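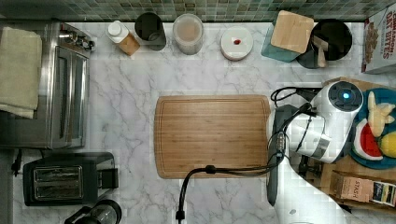 Friday, December 20, 2019 — grasp planner, kitchen counter setup

Last working day before the break, so I'm writing this up while it's still in my head and also so whoever gets to the bench first in the new year doesn't have to reverse engineer my config files. (Sorry in advance about the config files.)

Goal for the day was to get the Trokar planner picking the toy fruit off the teal plate and putting it down on the cutting board without me holding its hand. We've had the banana going for a while. The lemon is okay. The watermelon slice is a pain, and most of this entry is about the watermelon slice.

Where things stood this morning

Branch was wania-merge, everything rebuilt clean. Perception is still the Wania segmenter feeding masks to Trokar, with the Galli controller underneath doing the joint-level stuff. I ran the regression set first, all 452 logged scenes, and got 65 failures. That's the same number as before the merge, which made me happy for a minute until I diffed the lists and found they weren't the same 65. So the merge fixed some and broke others. Great.

I sorted the new failures by object and a big pile of them were the watermelon. The segmenter is splitting it in two: red flesh gets one mask, green rind gets another, and the planner then treats the rind as its own skinny little object and happily proposes a grasp on it. I can't even be mad at it, the rind would be a lovely grasp if it came off.

What I tried

First thing was just cranking the merge threshold in the segmenter so that touching masks get joined. That fixed the watermelon and immediately glued the banana to the plate in a handful of scenes. Backed that out.

Second thing was joining masks only if they share a long border AND the depth is continuous across it. Much better! The rind and flesh sit right up against each other with no depth step, while the banana has a nice clear edge against the plate. I hard-coded the depth step in the segmenter config for now. It wants to be a proper parameter, and it wants to scale with distance from the camera. I put a TODO on it and I know what happens to TODOs.

Reran the set and went from 65 failures down to a number I'm not going to write here until I've run it twice with different seeds. It's lower. Let's leave it at that.

The cable problem, again

The power cord that runs up over the board to the arm keeps showing up as an obstacle. Fair enough, it IS an obstacle, sort of, but the occupancy map inflates it into a fat black sausage across the lower part of the board, and then the place planner decides half of a perfectly good board is off limits. I spent way too long thinking this was a calibration issue. Checked the hand-eye transform, checked it again, stared at the point cloud overlay. Calibration is fine. It's the inflation radius, which is one global value for everything in the map, and somebody (me, in May) set it big so we'd stay clear of the toaster oven.

So now there are two radii: one for the static fixtures, meaning the ovens-and-toasters class plus the backsplash, and a smaller one for anything the segmenter tags as cable. The cable tag is flaky. It likes the cord on the board because black on warm brown bamboo is easy, but I don't trust it at all on the loops around the wrist, where it's looking at dark cable next to dark gray joints. The self-filter is supposed to remove those before they ever reach the map, so I left it alone. If you see the planner refusing to move because it thinks it's colliding with its own cables, that's the first place to look, and the flag is selffilter_pad.

Tea box

The Stash box is on the tray just below the plate, and the approach paths for the watermelon keep wanting to sweep right over it. Trokar's cost for passing over things is based on the object's height from the counter, and since the tray isn't modeled, the box comes in at the wrong height. I added the tray as a static box primitive in the Prikow scene file. It's crude but the paths look sane now — they come in from the board side and drop down onto the plate the way a person would do it. I didn't touch the cereal box, the planner already gives it plenty of room.

Timing

Planning call was 323 ms median this morning. With the new mask joining and the split inflation it's 243 ms, and I did not expect that. I think it's because there are fewer bogus grasp candidates to score, so we bail out of the sampling loop earlier. I'd like somebody to check me on that before we go around telling people we made it faster. It could also just be that I left the debug publisher off. (I did leave the debug publisher off. I need to rerun with it on.)

Left to do

Rerun the regression set with two more seeds and the debug publisher on.

Move the depth step into the real parameter file and scale it.

Place planner still drops things too close to the groove that runs around the edge of the board. The lemon especially. A margin on the place region should do it, and I'd start with making the board polygon smaller in the scene file before writing any code.

Ask the Galli side about the tiny pause before gripper close. It's in the logs every single time and I can't find it in our code.

Everything from today is pushed to wania-merge except the scene file, which is sitting in my home directory under prikow_counter because I'm still fiddling with the tray dimensions. Copy it over if you need it, just don't commit it yet.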